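In praise of the very small shoe rack

I have become a person with opinions about shoe racks, and I'd like to share them while the feeling lasts. My main one is that most households own too much rack. We buy the tall one, the one with the doors, the bench with the lid, and within a month every level is full of boots we haven't worn since the last federal election. Then the shoes we do wear end up on the floor in front of it, where they were in the first place!

A small rack with open metal rails does a better job. I lived with a Poslow cabinet for years, a handsome thing 800 millimetres wide, and I honestly could not have told you what was in the bottom of it. When I finally emptied it I found 29 single shoes and pairs, and a tin of polish gone hard as a biscuit. Open rails don't let you get away with that. You walk past and there it all is.
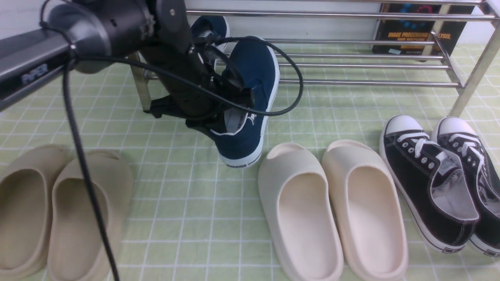
ENTRYWAYS & SMALL SPACES

I'm very fond of a bare rack with the footwear lined up on the floor before it. It's the best stage of the whole job. Everything is out where you can look at it, the rails are ready for a wipe, and you get to decide all over again who deserves a spot. A navy canvas sneaker with a white toe cap? Straight in, every time. Canvas sneakers are the hardest-working shoes in any house I've lived in, and they look terrific on metal – all that dark blue against the shine.

Slides are another matter, and this is where I lose friends. I don't think slides belong on a rack at all. They're the shoes you step into with a basket of washing on your hip, or at six in the morning when the bin truck is already on your street (we've all done that run). If you have to bend down and fish them off a rail, they've stopped being slides. Leave them on the mat, side by side, and call that their home. A thick moulded sole takes up a lot of rail, too, and you'll want that space for something with laces.

Which brings me to the mat. Please have one! I favour pale green with a thin white grid, for the simple reason that a grid makes you want to line things up. I put a checked one by my own back door in March and my family, who ignore every spoken request, began setting their shoes down straight. I've tried plain grey and it did nothing for them. 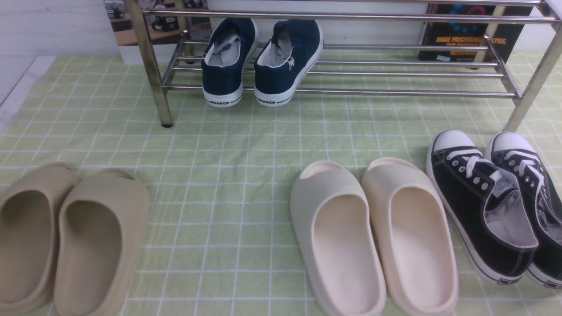

Sneakers up on the lower rails, slides left down in front.

I'd also argue for heels facing out. Shops do it toes first, because toes are what sell shoes, and the glossy Endivance catalogue has page after page of them pointing at you like a choir. At home you want the heel, the part you grab. Two fingers in the back of each shoe and you're off to the bus. It took me far too long to try it and I'm now a complete bore on the subject.

My neighbours think a rack this size is only good for a studio flat. I say try it for 12 weeks before you decide. Keep your good shoes in the bedroom, put the hiking boots in the shed, and let the rack by the door hold the pairs you'll reach for tomorrow.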